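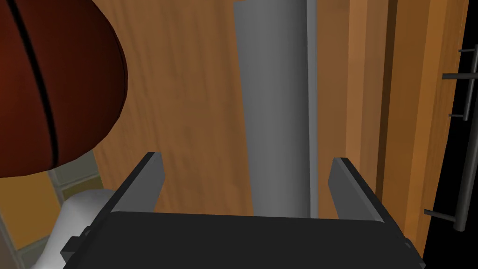
Phantom grasp

A phantom grasp is a fault in robot manipulation in which the control software records an object as held when the gripper has closed on nothing, or on the wrong thing. The robot then carries out the rest of its task, lifting, turning and setting down an object that never left its place. The term is used mostly for household and service robots with two-fingered grippers, and mostly by people who test them in simulation. Older texts call the same thing a false hold.

Causes

The usual cause is a weak test for success. Many controllers decide that a grasp has worked when the fingers stop moving before they are fully closed. That is a reasonable sign of an object between the fingers, but a finger can also stop because it has hit a door handle, a shelf edge or the robot's other arm. A second cause is the stale pose: the software located the object once, at the start, and goes on trusting that location after the arm has bumped it.

Furnished rooms make both problems worse. A ball on top of a dresser offers a curved surface with no flat side to grip, and will roll if one finger touches early. Headphones standing on their ear cups have the opposite problem, a thin band over a large gap, and a gripper can pass through the opening while the planner reports a perfect approach. 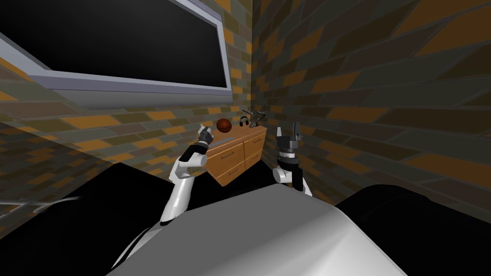
Round objects near the edge of a surface have a poor record in most published tests, although the figures are hard to compare. Some groups count a grasp as successful if the object leaves the surface at all. Others require it to be held for 5 seconds. A few do not say.

The Lumside trials

The best known case is the Lumside series, a set of simulated tidying tasks run by a small team under Liette Ross. The team reported 3100 attempts in a virtual apartment and a success rate of more than 80 percent, which was well above anything claimed for similar tasks at the time. The result was repeated in trade newsletters through August and into the fall.

Funmilayo Anozie, then working on the Vamley simulator, asked for the logs and replayed a sample of 100 attempts marked as successful. In almost half of them the object was still on the furniture when the task ended. The success flag had been set by finger position alone, and the scoring script read the flag without checking where the object was. Ross accepted the finding and withdrew the headline number, but argued that the planner itself was sound. No corrected rate was ever released, so the claim is difficult to judge.

A second review, by Osaze Oyewole, found that the simulator's contact settings had also played a part. Fingers sometimes stopped a short distance from a surface they had not reached – a known side effect of the padding added around shapes to keep the physics stable. Oyewole considered this the smaller problem of the two.

Safety

Whether a phantom grasp is a safety matter is disputed. In simulation nothing is harmed. On a physical machine the arm will move at carrying speed along a path planned for a loaded gripper, and may sweep the real object off its support on the way. Guadalupe Arellano has described the fault as "a robot lying to itself with full confidence" and wants it reported in the same way as a collision. Makers have generally treated it as a quality issue, a label that carries fewer reporting duties.

Detection

Several remedies are sold or proposed. Fommont offers a fingertip pressure pad and advertises it as a complete cure, a claim that rests on the company's own tests with boxes and cans. Cameras mounted at the wrist can check for the object after closing, though the fingers and the object itself often block the view. Kayode Ajayi's lift test, in which the arm rises slightly and the software looks again at the spot where the object stood, is cheap and catches many cases. It does not catch an object that has rolled away.

See also: false hold; contact padding; stale pose; Mohammed criterion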